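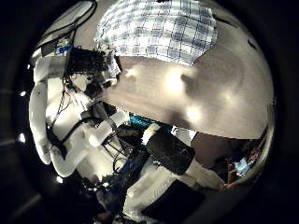 Blue and white check, by the table in the back room

Creases in check cloths - fold, roll or give up?
Household and Laundry > Linens

hemline_blue
Right, quick one as I've got to get the room back by half six. Got a load of the blue and white check cloths from Flenis, the cheap cotton ones, dark blue lines on white. Using them for the Zeleke supper end of March. Washed the lot at 30, line dried, and they've come up like old maps. Creased to bits. And worse than plain ones would be, every wonky line shows.

Table in the back room is 173 cm long so plenty of space to lay them out and I've been trying to fold them square to the check. Doesn't work. Line up one edge and the opposite corner is off by a full square. Pull it straight, goes in the pile, next morning it's skewed again.

So. Is it me or the cloth? Fold, roll, iron everything, what do people do. Not buying new ones.

pegbag
It's the cloth. Cheap check is printed half the time, not woven, and the print goes on a bit squiffy to the grain. You fold to the lines, the cloth wants to fold to the threads, threads win.

Turn one over. If the back is paler than the front it's printed.

hemline_blue
Checked. Same both sides I think?? Light's terrible in there for that sort of thing, you get a big shiny patch on the table right where you're working. Will take one to the window tomorow.

brackenfold
Disagree with pegbag. Had Flenis ones for years and mine are woven. They're just finished with something at the factory that pulls them square, first wash takes it out and they go back to whatever shape they fancy. Every cheap tea towel does it.

Pull them on the diagonal while damp. Two opposite corners, good tug, then the other two. Then fold. Takes seconds.

pegbag
Years of Flenis explains a lot

brackenfold
Rude. They dry glasses better than the posh ones.

hemline_blue
Can we not. Diagonal tug, ok, never tried. While damp is the problem, they come off the line bone dry by the time I get there. Could spritz them?

brackenfold
Spritz, roll up together in a bag, leave an hour. Then tug. Old ironing trick, works without the ironing.

tinlid
or just chuck them in a basket and let people take them crumpled. it's a supper. they're going to have gravy on in four minutes

hemline_blue
I know I know. But they're going out on the tables down the middle, people look at them before they get gravy on. And the table tops are that plain beige so the check is basically the only thing to look at.

Tried the tug this morning anyway. Some improvement! Edges behaving better. Middle still a mess, and if you put one down for two seconds without smoothing it, it just sits there in a heap with all the layers going different ways. Hem curls under as well, goes sort of scalloped along the bottom.

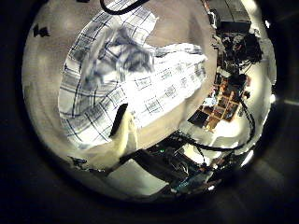 mangle
Scalloped hem is a thread problem, nothing to do with folding. Sewing thread shrinks more than the cotton, or less, can't remember which way round, and the edge puckers. You can press it flat and it'll look fine till the next wash. Only proper cure is unpick and rehem, and life's too short on a cloth that cost pennies.

For the middle, start from the middle. Everyone starts at the corners. Lay flat, both palms in the centre, push outwards to the edges, then fold. Corners look after themselves.

brackenfold
Yes to palms. No to unpicking, agreed, madness.

pegbag
Snip the hem stitching every hand's width. Tiny snips, one stitch. Lets the tension out, hem lies flat, doesn't unravel if it's a double turn.

mangle
It absolutely does unravel. Did this to a set of napkins. Two washes and I had fringe.

pegbag
Mine didn't.

mangle
Then yours were double turned AND lockstitched. Cheap ones are often chain stitch. Snip a chain stitch and the whole side goes like a bag of potatoes.

hemline_blue
Not snipping anything!! If I turn up at Zeleke with fringed cloths I'll never hear the end of it.

Palms from the middle is good though. Properly good. Also makes you look at where the lines are going before you commit. My trouble is the surface, it's dead smooth, so the cloth slides as soon as you push. Push left, whole thing goes left. Has anyone put something underneath?

usis_allotment
Old blanket. Or a bath towel pulled tight. Gives it something to grip.

tinlid
yoga mat

usis_allotment
Not a yoga mat, they shed bits. Ended up with purple specks on everything, wouldn't shift.

tinlid
get a better yoga mat

hemline_blue
Have a teal cloth down there that might do, bit thin. Will try a blanket. Ta.

Other question while I've got you. Lighting. I mentioned the shiny patch. The lights are all round ones in the ceiling, and they bounce straight off the table top. White cloth plus glare and I can't see the creases till I've folded them in. Would you move the table or what?

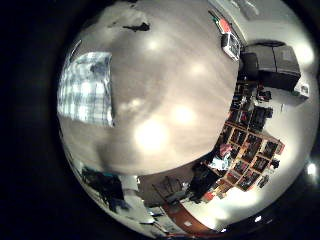 Ceiling in the back room, round lights, bright checked panel over on the left

northfacing
Move yourself, never mind the table. Stand so the bright bit is in front of you and low, creases throw a shadow and you see every one. Light straight overhead flattens everything. Same reason you check paintwork with a torch held sideways.

If that panel's a window, get the table end-on to it and work with the overheads off in the daytime.

hemline_blue
Overheads off! Didn't even think of that. Everyone puts them on walking in, habit.

pegbag
Is that gridded thing a curtain or a blind? If it's a curtain I've got opinions about it being the same check as the cloths.

tinlid
of course you do

northfacing
Either way, pull it back and see what you get. Morning is best. By late afternoon you'll be working in your own shadow.

mangle
Going against the grain here but I'd leave the lights on and put something dull on the table. The glare is off the table top, not the cloth. Blanket solves sliding and shine in one go. Brown paper at a pinch.

northfacing
Won't help with seeing creases. It'll stop you squinting. Different problem.

mangle
Squinting is why they can't see the creases.

northfacing
It isn't, it's angle. Try it with a torch.

usis_allotment
do both??

hemline_blue
Doing both. Update later.

hemline_blue
Update. Long one, sorry, typing on the bus to Stenport.

Blanket down, lights off, curtain or whatever it is back as far as it goes, in there by nine. Much much better. northfacing you were right about angle, mangle you were right about the blanket, please don't fight. Spritzed and bagged them overnight (longer than an hour, fell asleep). Tugged corners. Palms from the middle. Then into thirds long ways and over twice, and into a pile with the folded edge all facing the same side.

Did the first lot fast and they were as good as ironed. Then got cocky, skipped the tugging, and they went skew again, so it's the tug doing the squaring. The palms only flatten. I'd had those mixed up.

One thing I did change. I'd been folding the cloth where it landed, so half of it always ended up hanging off or bunched at the far side, with me dragging it back. Now I drape it up at the top left of the table first, get the check running how I want, then slide it down towards me.

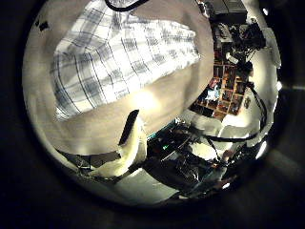

Slower to start with, quicker overall, and I don't end up refolding. Soft creases left near the right hand side, that's where I grab it, and they drop out if you leave the pile under something heavy. I used the chopping board and a bag of sugar.

Still haven't settled printed v woven. Held one up to the daylight. Back is maybe a tiny bit paler? Could be talking myself into it.

pegbag
Printed.

brackenfold
Woven, and faded on one side from the line. Pull a thread out of the edge. Blue and white in patches means printed, blue all the way along means woven.

pegbag
Won't be blue all the way along if it crosses white squares, will it

brackenfold
Take it from inside one of the blue lines, obviously. The thread that runs along it.

hemline_blue
Will pull one off the manky one with the scorch mark. Not doing it to a good one.

mangle
How are the hems?

hemline_blue
Curly. Tucked under on the fold so you can't see. Leaving them.

mangle
Correct answer.

tinlid
so are we allowed gravy on these or not

hemline_blue
You can have the scorched one.

usis_allotment
Stack them under the board for four days if you've got the time. I do this for the Usis stall ones, they come out like cardboard. Also don't put them in a plastic box after, they sweat and the creases come back in new places. Cardboard box with the flaps open.

hemline_blue
They're in a plastic box. Going back to move them. Thread result tomorrow if I remember.

brackenfold
Longest thread from inside the line, don't snap it.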